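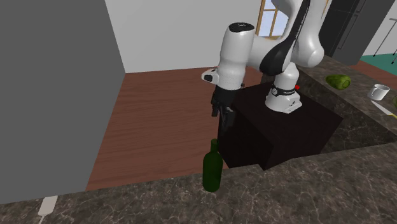

La rédaction, rubrique Outils et simulation

Bondberg vend depuis juillet un abonnement à Stirkidside, bibliothèque de cuisines simulées destinée à l'évaluation de politiques de manipulation. Le catalogue compte 70 pièces et 2 000 objets. Nous avons interrogé la responsable produit sur le contenu de la licence.

Premier point, le placement du bras. Sur le rendu reproduit en tête, il est monté sur un socle cubique sombre, pince fermée au-dessus d'une bouteille verte. « Le socle est un paramètre de scène comme un autre. Le client fixe sa hauteur et sa position, puis l'outil recalcule l'espace atteignable. »

La bouteille sert souvent de premier test. « Un col étroit pardonne peu les erreurs d'orientation. On commence par 100 essais avec une pose initiale tirée au hasard, et on regarde la dispersion avant le taux de réussite. »

Les modèles de contact sont fournis par Meireles, sous licence séparée. La responsable reconnaît une limite : « Le verre est traité comme un corps rigide, avec un frottement constant. Pour un liquide en mouvement, il faut un autre solveur, et nous ne le vendons pas. »

Draltbridge, intégrateur et client depuis 18 mois, a demandé l'export des trajectoires au format brut. La fonction existe dans la version actuelle, sans interface graphique. « C'est une ligne de commande, documentée. L'interface viendra après la correction des collisions entre le poignet et le plan de travail. »

Le tarif dépend du nombre de postes. L'évaluation est gratuite, limitée à deux pièces, sans export.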